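Fruit in the bedroom

June 18, 2024
By Ida Baumgart

We have been in the flat for 28 days now and the kitchen still isn't done. The worktop was meant to come in the first week. Mattes Lammers, who is fitting it, rang on Friday to say the sink cut-out had been measured wrong and the whole piece has to go back. So it will be July.

I can manage without an oven. We have a kettle and a toaster in the hall, and Kai's mother lends us her stove at weekends. What I missed was somewhere to put fruit. In the old place it lived on the windowsill by the back door and we ate it without thinking. Here it sat in a carrier bag on the floor and went soft at the bottom, and I threw away 2 bags of plums before I did anything.

The one surface we had spare was at the foot of the bed. I put the daisy tablecloth over it, the light blue one, which doesn't go with the duvet cover at all. The duvet cover has green waves and big mustard flowers and doesn't go with much. Then I got the white bowl out of its box, the one with the yellow inside and the moon and stars. I bought it at the Clelura shop when it was closing down and had never used it for anything except keys.

Kai was against fruit in the bedroom. He said it would smell and there would be flies. So far there are no flies. The room does smell a bit of oranges in the evening, which I like and he says he can't notice.

It has changed what we buy. I used to get a big bag of apples because it was cheaper. Now I go to the market and pick up a few of each, small ones mostly, and go again when they run low. Citrus and kiwis go in the bowl. Apples and pears are meant to stay out on the cloth, where I can see when one is going.

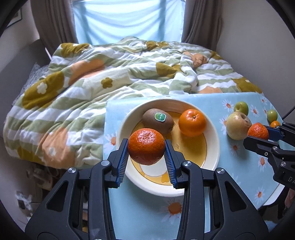

Does keeping the apples out of the bowl make any difference? They give off a gas as they ripen that brings other fruit on faster, kiwis especially, so a bit of distance helps if you want the kiwis to last.

A pear with a brown top gets eaten first, or cut up for porridge if it is too far gone. I wipe the bowl out on Sundays and shake the cloth from the window. When the worktop comes there will be a proper shelf over the end of it, 30 cm deep, and the bowl should fit. Kai wants the foot of the bed back for his jumpers.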